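OK, hanger thread, as promised to the people who kept asking 🧵

We've been training Zoretti (our policy) to put shirts on hangers. 400 demos in, it was still fumbling the neckline almost every time. I was ready to go work at a bakery.

Sreekumar Salian said try relabeling: take the failed grasps, mark the last good moment, and train on everything before it. So simple I was kind of annoyed! 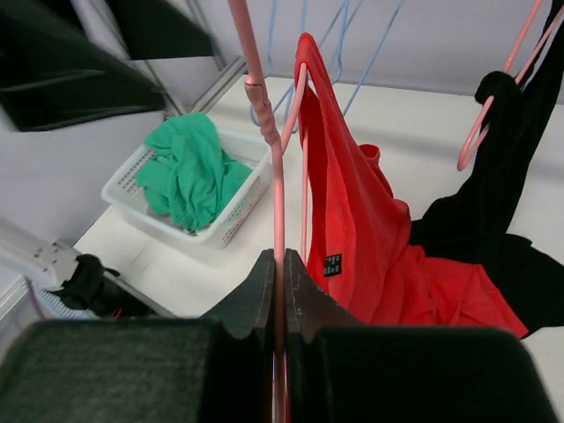

So we did that with 20 failed runs and fine-tuned overnight. By Monday it was getting 9 hangs in a row (old record: two, and one of those was generous).

Pants are still a disaster btw. Also no clue yet if this holds up past 500 demos, we're running that next.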